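Jarka Hand Tracking Guide
June
By Assunta Tedesco

4. Calibrating the marker cubes

Now for the fun part! Once both gloves are paired, Jarka can work out where each hand is from the printed squares on its cube, and you get to watch two little sets of axes follow you across the preview window.

1. Open the Tracking tab and choose Two Hands.
2. Enter the cube edge length in millimeters. The default is 50, so measure yours and change it if you need to.
3. Assign a cube to each glove. Left and right are stored separately, and swapping them later means redoing step 5.
4. Hold both hands still in view until the status light turns green.
5. Turn each wrist slowly through its full range for 30 seconds. Try to show the camera every printed face.

Note: If the axes flip back and forth, the solver is seeing only one face. Tilt the hand a little and it usually settles.

Caution: Tighten the cube straps before step 4. A cube that shifts on the glove makes every later pose wrong, and Jarka won't warn you.
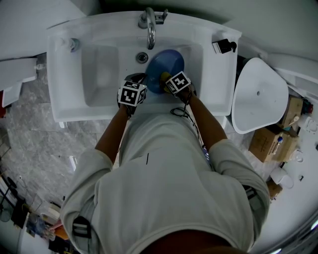
ASTSIDE, June

Try a sink task next, with a bowl held in both hands. It's a great workout for the tracker (my favorite, by far) because the hands tilt so much and a glossy basin can throw reflections.

6. Press Record, do the task at normal speed, then press Stop.
7. Open the Gaps view. Dropouts under 3 frames are filled in for you; longer ones show in red.
8. Drag Smoothing up one notch at a time and replay. Stop as soon as the jitter is gone, or quick wrist turns start to look mushy.

Note: Keep cable slack clear of the cube faces. Lek's preset from older builds no longer loads, so save a new one under Profiles.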